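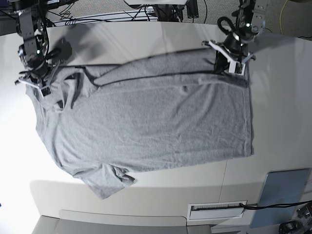

Heather is a color effect in yarn and cloth in which fibers of two or more shades are mixed so that the surface looks slightly mottled when seen up close and nearly even when seen from a distance. The term is used for knitted and woven goods alike. Gray is the most common heather shade in jersey knits, and in the clothing trade the unqualified word "heather" is often taken to mean gray. Related terms include melange, marl and mottle, which overlap in everyday use but are kept apart by spinners.

Etymology

The name comes from the heather plant, whose flowers and stems give hillsides a blended purple and brown color. It was first applied to wool cloth for outdoor wear and later to knitwear in general. "Melange" is borrowed from the French word for mixture and is the usual term in European and South Asian mills. The two words can be found on the same bale label.

Production

Most heather yarn is made by blending fibers before spinning. A portion of the fiber is dyed while loose, a step known as stock dyeing, and is then combined with undyed or differently dyed fiber. Blending takes place either in the blowroom, where opened tufts are mixed by weight, or at the draw frame, where several slivers are fed together and drawn out into one. Blowroom blending gives a finer and more even mix. Draw frame blending is easier to control by ratio but can leave faint streaks if too few drawing passages are used.

For a medium gray, black fiber is added to raw white cotton. The dark share is small compared with the apparent depth of the shade, because dark fibers on the yarn surface have a strong effect on how the eye reads the whole. Pale grays may need only 2 percent dark fiber, medium grays commonly 14 percent, and charcoal shades 27 percent or more. The exact figures depend on fiber length, yarn count and the depth of the dye itself.

A second route is cross dyeing. Yarn is spun from two undyed fibers that take different classes of dye, usually cotton and polyester, and the finished cloth is dyed in a bath that colors only one of them. The method lets a mill hold plain cloth in stock and decide on the color later. The resulting mottle is often sharper than in stock-dyed goods, as the undyed fiber stays fully white.

A third route, space dyeing, applies color at intervals along finished yarn. It produces short dashes of color and is treated by most authors as a separate effect.

Distinction from marl

A marl yarn is made by twisting together two yarns or rovings of different colors. Each strand stays visible and the cloth shows a regular speckle or a fine diagonal line. In heather the mixing occurs at the level of single fibers, and no separate strands can be picked out. Grindle yarns, in which a dark and a light roving are spun together on one spindle, fall between the two.

Use in jersey fabric

Single jersey is the main outlet for cotton heather yarn. The face of the fabric is made up of plain knit stitches and shows the mottle clearly. The back, with its rows of purl loops, looks somewhat softer in tone. Fleece and rib fabrics are also widely made from heather yarn, and matching a rib collar to a jersey body is a known difficulty. The two fabrics are usually knitted from the same yarn lot to keep the shades close, although the denser rib may still look darker.

Heather shades tend to hide small flaws in yarn thickness that would show in a solid color. They are less forgiving of neps, the tiny knots of tangled fiber formed in ginning and carding. A dark nep on a light ground is easy to see and counts as a defect in most grading systems.

Shade matching

Instrument readings of heather cloth vary with the area measured. A small aperture may fall on a dark or light patch, so a large aperture is used and several readings are averaged. The Cerier method, taught in some textile courses, takes readings from folded cloth and turns the sample between each one. The Trodov scale rates the coarseness of the mottle by eye against a set of printed cards, independent of depth of shade. Issa Zoubi's handbook on fiber blending recommends that the two be reported together, on the grounds that cloths of equal average depth may look unlike when sewn side by side.

Care and wear

Stock-dyed heather generally holds its color well in washing, as the dye has been fixed in the fiber before spinning and the bulk of the cloth may carry no dye at all. Pilling can change the look of blended fabrics. Loose fiber ends gather into small balls, and where one component is stronger than the other, the pills take on more of its color.

See also

Carding
Jersey (fabric)
Marl yarn
Stock dyeing

Comments

Marikar: The section on cross dyeing should mention cotton and cationic polyester blends. They give a colored mottle with no white in it.

Linine: Is grindle the same as what older knitting patterns call "ragg"? I have seen both words used for sock yarn.

Marikar: Ragg is plied from separate yarns, so it would go under marl.

tp_weft: Link to the carding article goes to the wrong page.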